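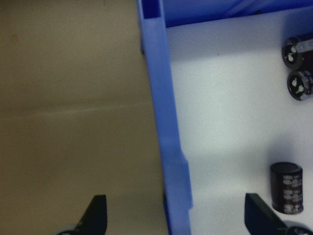 The parts room at Trundden is at the back of the building, past the front counter and down a short hall. Trundden repairs audio equipment, mostly amplifiers and radios, and it keeps a stock of parts that has grown over the years from purchases, broken sets and whatever other shops gave up when they closed. The woman who looks after that stock has been in charge of it since last July. I met her on March 21, 2026, and we talked for most of the morning.

She had done bench repair before taking over the room. I asked what she found when she started.

"Coffee cans," she said. "Coffee cans and cookie tins. The person before me knew where everything was, and when he left, that was the end of the system. I would open a tin marked fuses and it would have knobs in it."

Her first job was a lot from Hjaltested, a radio repair shop that had shut down. It came in one shipment, with a packing list that gave 1,496 items. The list said very little about what the items were.

"It said 'capacitor, various' on line after line. I think somebody just wanted to be finished, and I can understand that. But you can't put 'various' in a drawer."

She did the Hjaltested lot a scoop at a time. Her way of working is to put a small amount of mixed parts in one plastic bin and move the pieces she is looking for into a second one. Then she changes what she is looking for and goes through the same bin again.

"People want to do everything in one pass. They set out a dozen dishes and try to put each piece where it goes. I did it that way at first. You spend all your time deciding. If I only want capacitors, I only have to decide if it's a capacitor."

The bins are blue plastic with ribbed walls. She ordered them from a supplier called Cemham after trying several other kinds. A cardboard box was too deep to see into, and a baking sheet let things roll off the end. She also tried a clear tub, and she didn't like that because the parts showed through the side and she kept reaching for them and hitting plastic.

"It's a bin. I don't have strong feelings about it. It has walls, and the walls are low enough that I can get at the bottom."
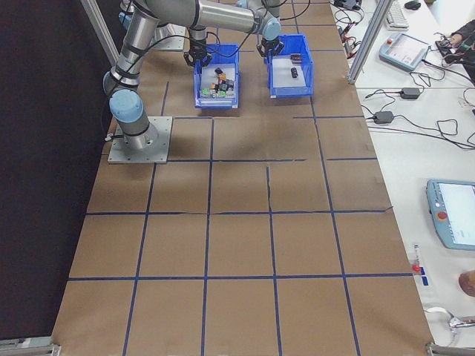

Two blue bins on the long worktable, with blue tape dividing the brown surface into squares.

The squares came up several times in our conversation. She wanted a way to put a bin down, leave for lunch and find it in the same place, and she wanted to be able to write that place down. She keeps a notebook with a small drawing of the grid in it. When a bin has been gone through for one type of part, she notes the type and the square.

"Before the tape I used sticky notes. They fell off, or they went home on my sleeve."

I asked if the tape had been hard to lay straight. She said the first line took longer than all the others. She measured it, pulled it up, measured again and then decided that close was good enough. "It's for parking bins on. It isn't a map of anything."

What goes in the bins has changed since the Hjaltested lot was finished. These days she gets smaller batches from the benches, usually what is left over when a set has been stripped. There are always capacitors. The can-shaped electrolytic kind is the one she sees most, and it is also the one she spends the longest on. Each one has to be read, measured and then either kept or thrown away.

"The old ones dry out. They can look perfect and still be no good. I had one drawer of about 600 that looked like they came out of the box yesterday. I tested all of them, and it took me two weeks, doing it between other things. I kept fewer than I wanted to."

She won't put an untested one in a drawer now, even if it came off a working board. The untested ones go in an envelope with the date of the job, and the envelope goes in a box under the window. When the box is full she stops sorting and tests until it is empty. She told me she doesn't like that part of the work and plays the radio through it.

The other trouble with round parts is that they roll. Her answer to that was foam. She cut white sheets to fit the bins, using a kitchen knife the first time and a long-bladed cutter after that. The knife left a ragged edge and little crumbs of foam got into everything.
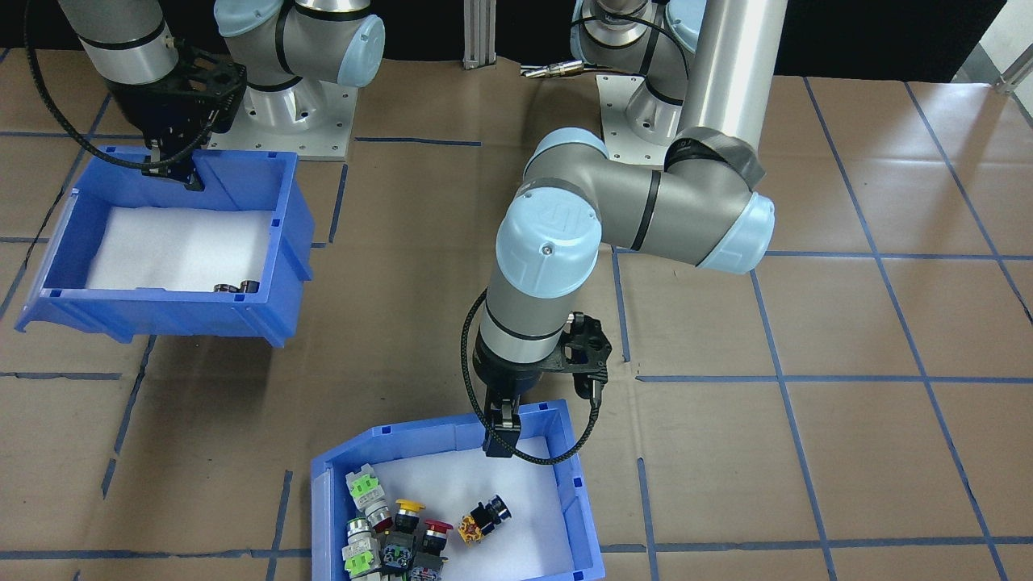 The foam also makes small things easier to pick up, she said. On a hard bottom a little metal cylinder slides away from your fingertips, and you end up chasing it into a corner. On foam it mostly stays where it is. White was a choice too. She had gray foam left from a packing case and tried it for a couple of days, but dark parts were hard to see on it by late afternoon.

I asked what she does with pieces she can't identify. She has a jar for them. Twice a year she takes it over to Restness, where there is a swap meet with a table for mystery parts, and people stand around it and argue. She usually comes home with half the pieces named. The rest go back in the jar.

"There's a bracket in there that I have taken every time. One man told me it's from a sewing machine and another man said a boat. I don't need it. I'd like to know, though."

Most of the coffee cans are gone. She kept two for screws. The drawers along the hall now have printed labels, and the benches can find the common values without asking her, though they still ask. She would like to get to the transformers next. They are on the bottom shelf, they are heavy, and several have lost their tags.

"You can't scoop those," she said. "I'll have to do them one by one, and I'll need a better cart first."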